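Trernow Community Help
Labels and Barcodes > Printing

Duplicate barcodes after importing a spreadsheet of 500 items

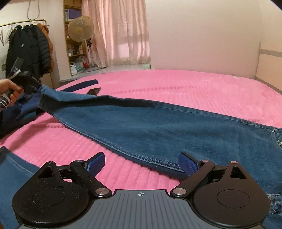
Blue jeans on a pink ribbed blanket

Asked by Ngân Phan

I run a small secondhand clothing shop and I started using Trernow in August to print tags. Each item gets a Code 128 barcode with its SKU under it, and the register looks up the price from the SKU. When I add items one at a time everything is fine.

Last night I exported my stock list to CSV and used Import > Items to bring in 500 rows. The import said it finished with no errors. I printed the whole batch and started tagging, and when I scanned the first few pairs of jeans at the register they all came up as the same item at the same price. I checked the item list in Trernow and 133 of the rows have the SKU 2.02E+11. The rest look normal.

The SKUs that went wrong are the older ones, which are 12 digits with no letters. The newer ones start with a letter code for the category (JN for jeans, SH for shirts and so on) and those came through right. There are also a few short ones that used to have zeros in front and now don't.

Things I have tried:
Deleting the batch and importing again. Same result.
Changing the column to Number in the spreadsheet, with no decimals. On screen the SKUs looked right except that the last digits were all zeros.
Turning on "Check for duplicates" in the import window. It skipped 132 rows and kept one, so now I have fewer items but still a bad SKU.

Is this a bug in the importer, and is there a way to fix the records I already have without typing them all in again? I still have the original stock list from the old register program, but not as a spreadsheet. It gives me a plain CSV export.

3 answers

Answer from Vasanthi Venkataraman
Marked as accepted

The importer is reading what is in the file. The damage was done by the spreadsheet program when it opened the CSV. A CSV has no column types, so the spreadsheet guesses, and a 12-digit value with no letters gets treated as a number. It is then displayed in scientific notation, and when you save back to CSV the displayed text is what gets written. Every SKU that starts with the same few digits turns into the same text. The leading zeros on the short ones are lost the same way.

Once the file has been saved like that, the missing digits are gone. Changing the column to Number afterward only fills the end with zeros, so don't try to repair that copy. Go back to the export from your old register program and start from there.

If you don't need to change anything in the list, don't open it in a spreadsheet at all. Upload the original export straight to Import > Items. You can check it first in any plain text editor.

If you do need to edit it:

Open a blank sheet first. Don't double-click the CSV.
Use the spreadsheet's import command (in most programs it is under Data or File) and choose the original export.
On the screen where you set column types, pick Text for the SKU column. Do the same for any other code column, such as supplier numbers.
Finish the import and look at a few of the long SKUs. All 12 digits should be there, and the short ones should have their zeros.
Make your edits and save as CSV under a new name.
Don't open that new file in the spreadsheet again before you upload it. If you double-click it to check it, and then save, you are back where you started.

Now for the records you already have. Trernow matches on SKU during an import, so importing the corrected file on top will give you the right items plus leftovers with the bad SKU. Go to Items, filter by SKU "2.02E+11" and delete what comes up. The short SKUs that lost their zeros need to go too - sort by SKU and they will be together. Then import the corrected file with "Update existing items" turned on. The JN and SH items will be matched and left with the same barcodes, so the tags you printed for those are still good. Only the bad ones need new tags.

To print just those, open the batch after the import and choose Filter > Created in this import. The updated items are not counted as created, so you won't get the full 500 again.

I would also turn "Check for duplicates" on but set the action to Stop and show me. The default is Skip, and that is why you lost 132 rows without an error message. It's under Import settings, at the bottom.

Answer from Nghĩa Âu

Had the same thing happen with a parts list. What I do now is put a letter in front of every code. If the SKU is A202... the spreadsheet leaves it alone and you don't have to remember the text column thing every time.

Downside is you have to reprint anything that already has a tag on it, and your register has to have the new codes too. Probably not worth it for old stock but I would do it for new stuff.

Also check your label width. A letter makes Code 128 longer because the all-digit ones get packed two digits per bar group. On our small labels the code ran too close to the edge and the scanner wouldn't pick it up until I went up a label size.

Answer from Zerrin Uysal

try a different scanner, mine was reading everything wrong and it was the cable

Comments

Ngân Phan: The scanner is OK, it reads the newer tags with no trouble. Vasanthi, I followed your steps with the original export and the long SKUs are all there in the text editor. One question before I delete anything. Some of the bad items were already sold at the register this morning. If I delete the item, does the sale go away too?

Vasanthi Venkataraman: No, the sale stays in the report. It keeps the name and price from the time of sale, and the item link shows as "removed." The stock count on the corrected item won't know about the sale, though, so lower those by hand after the import. Item > Adjust stock, reason "Correction."

Ngân Phan: OK. There are only 6 of those so I can do that. Import went through, item list looks right and the first sheet of new tags scans correctly. Printing the others now.

Thảo Ung: Does the Created in this import filter exist on the free plan? I only see Filter > Category and Filter > Location.

Vasanthi Venkataraman: It only shows when you open the batch from Import > History. From the main Items page you get the shorter list of filters.

Thảo Ung: Found it, thanks.

Related questions
Can I print the price and the barcode on separate lines?
Barcode prints but the number under it is missing
How to move items from Koma to Trernow without changing SKUs
Label sheet alignment is off after the first row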